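COMMUNIQUÉ DE PRESSE

Gramoser présente Hemmin, son nouveau nuancier de peintures mates pour l'intérieur

Lurkau, dimanche 20 avril

Le fabricant de peintures Gramoser annonce la mise sur le marché de Hemmin, un nuancier de 126 teintes destiné aux murs, boiseries et plafonds des logements et des établissements recevant du public. Hemmin remplace les deux collections mates actuellement au catalogue, dont la commercialisation prendra fin au mois de novembre. Les références seront disponibles dans le réseau de l'entreprise et chez les distributeurs partenaires, au premier rang desquels l'enseigne Akeo.

Un nuancier entièrement reclassé

Les précédentes collections de Gramoser étaient ordonnées par familles de couleur, selon un usage répandu dans la profession. Les retours des peintres en bâtiment et des décorateurs ont conduit l'entreprise à revoir cette organisation. Les teintes de Hemmin sont désormais regroupées selon leur comportement à la lumière : teintes stables, qui varient peu entre le matin et le soir ; teintes mobiles, dont la dominante se déplace avec l'éclairage ; teintes d'ombre, formulées pour les couloirs, cages d'escalier et pièces exposées au nord.

Sur les 126 teintes du nuancier, 30 sont des créations. Les autres proviennent des collections antérieures et ont été reformulées sur une base commune, ce qui permet d'employer une même teinte au mur et sur les boiseries d'une pièce sans écart de matité. Les correspondances entre anciennes et nouvelles références figurent au dos de chaque planche. Elles seront maintenues pendant toute la durée de vie de la collection, afin que les chantiers en cours puissent être achevés ou repris à l'identique.

Le travail de reclassement a été conduit par le laboratoire couleur de Lurkau, sous la direction de Nantana Thongdee, responsable de la couleur chez Gramoser. Le laboratoire a examiné 1 324 échantillons appliqués à la main sur carton, sur plâtre et sur bois. Chaque échantillon a été observé en lumière naturelle, puis sous plusieurs types d'éclairage artificiel, dont les sources à dominante chaude les plus courantes dans l'habitat.

« Un mur mat reçoit la lumière autrement qu'un mur satiné, et le client s'en aperçoit souvent une fois le chantier terminé, déclare Nantana Thongdee. Nous avons voulu que cette information soit donnée dès le choix de la teinte, dans des termes que le peintre et l'occupant des lieux comprennent de la même façon. »

Une base unique, trois conditionnements

Les peintures Hemmin sont en phase aqueuse. Elles s'appliquent en deux couches au rouleau ou à la brosse, sur un support préalablement imprimé. Pour les teintes les plus soutenues, et notamment pour les jaunes, les rouges et les orangés, Gramoser préconise une impression teintée dans une nuance voisine. La référence de cette impression est indiquée sur l'étiquette du pot ainsi que sur la fiche technique.

Trois conditionnements sont proposés : un pot d'essai, un petit format pour les boiseries et un grand format pour les murs et plafonds. Le pot d'essai est livré avec deux cartons à peindre, que l'entreprise recommande de déplacer dans la pièce au cours de la journée - près d'une fenêtre, dans un angle, puis à côté du sol. Cette démarche est décrite dans le livret d'accompagnement remis gratuitement avec le nuancier.

La finition a également fait l'objet d'une révision. Les noirs et les gris profonds, plus sensibles que d'autres aux marques de frottement, disposent d'un liant spécifique. Leur entretien s'effectue à l'éponge humide, sans produit abrasif. Gramoser rappelle qu'une retouche localisée sur un mat profond demeure délicate et conseille de reprendre le pan de mur entier, d'angle à angle.

Distribution et formation

La distribution de Hemmin sera assurée par les comptoirs professionnels de Gramoser et par les magasins Akeo équipés d'une machine à teinter. Au total, plus de 2 000 présentoirs seront installés dans les points de vente. Chacun comprend les planches du nuancier, un jeu de grands aplats à emprunter et le livret d'accompagnement.

Les équipes de vente d'Akeo suivront une formation d'une journée au laboratoire de Lurkau ou dans l'un des comptoirs régionaux. Le programme porte sur la lecture du nouveau classement, le choix des impressions teintées et le conseil en association de couleurs. Une session distincte, ouverte aux artisans et aux architectes d'intérieur, sera proposée à l'automne. Les inscriptions se feront auprès des comptoirs professionnels.

Les anciens nuanciers pourront être rapportés en comptoir. Les planches cartonnées seront reprises par Gramoser, et les stocks encore disponibles des deux collections remplacées resteront en vente jusqu'à leur épuisement - aucune nouvelle fabrication n'étant prévue après novembre.

À propos de Gramoser

Gramoser conçoit et fabrique des peintures décoratives, des impressions et des enduits de finition. Son siège et son laboratoire couleur sont établis à Lurkau. L'entreprise s'adresse aux artisans, aux maîtres d'œuvre et aux particuliers.

Contact presse

Les demandes de nuanciers, d'échantillons et d'entretiens avec Nantana Thongdee sont à adresser au service de la communication de Gramoser, à Lurkau. Les fiches techniques peuvent être obtenues auprès du même service.
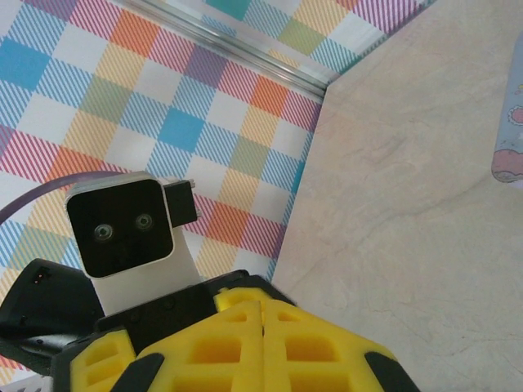
Les jaunes occupent une planche entière de Hemmin et sont classés parmi les teintes mobiles. Leur valeur dépend en grande partie du relief qui les porte : moulures, claustras et panneaux ajourés créent des écarts qu'un aplat ne laisse pas prévoir. Un jaune vif percé d'évidements rectangulaires, à la manière d'une gaufre, prend ainsi dans les creux une nuance ocre un peu plus sombre, et le voisinage d'un noir mat en souligne les contours. Pour ce type de support, le laboratoire conseille de choisir la teinte sur un échantillon en volume et de prévoir une application à la brosse dans les parties creuses. Les comptoirs professionnels tiennent à disposition une série de petits panneaux moulurés, prêtés sur demande avec les grands aplats.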